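Saltlow folding desk, reviewed by someone who has now folded it

My old desk was a door on two trestles, and it served me well until the trestles fell out with each other in April. The replacement had to fit an alcove beside the boiler cupboard, fold away when my sister visits, and cost less than a holiday. The Saltlow does all three, though it sulks over the second.

It came in 2 boxes, delivered to the wrong house. Puspita Pillai at the end of the terrace took them in and asked, when I came to fetch them, whether I was building a boat. The boxes are heavy enough that I considered it. Bring a friend or a sack barrow, and clear the hall first.

Assembly took me an evening. The leaflet is all drawings and shows a cheerful man with no neck doing everything with one hand. His bolts go in straight. Mine needed the legs loosened again at step nine, which the leaflet could have mentioned at step four. The Allen key supplied is made of something like cheese, so use your own.

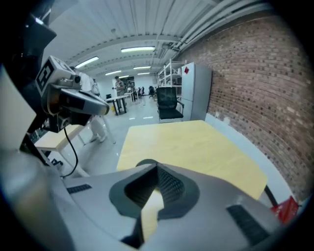 Once it's up, it stays up. I type like a man putting out small fires and the top hardly moves. The Oltmont desk I tried in the shop swayed whenever anyone walked past, and the Forkwood was steady but so deep that I'd have had to work from the landing. The Saltlow sits between them on price as well.

The surface wipes clean. I have tested it with tea, soup and the ink from a cheap rollerball, and only the ink put up a fight. The front edge is squarer than I'd like and leaves a line across my forearms by lunchtime. A folded towel sorts that out, at some cost to the look of the place.

Now the folding. There are two catches underneath, one at each end, and they must be pressed together. My arms are of ordinary length and I can just about manage it with my cheek flat on the top. Hüsnü Dağdelen, who is six foot four and was only here to borrow a drill, did it first time and has been unbearable since. Once folded it stands up on its own and goes behind the sofa, leaving a hand's width sticking out for people to admire.

The cable tray is a wire basket that holds one plug block and no opinions. If you have a lamp, a screen and a charger, buy the bigger tray from Galindo, which clips on without drilling.

Four stars. I'd have given it the fifth for a proper Allen key and a rounder edge.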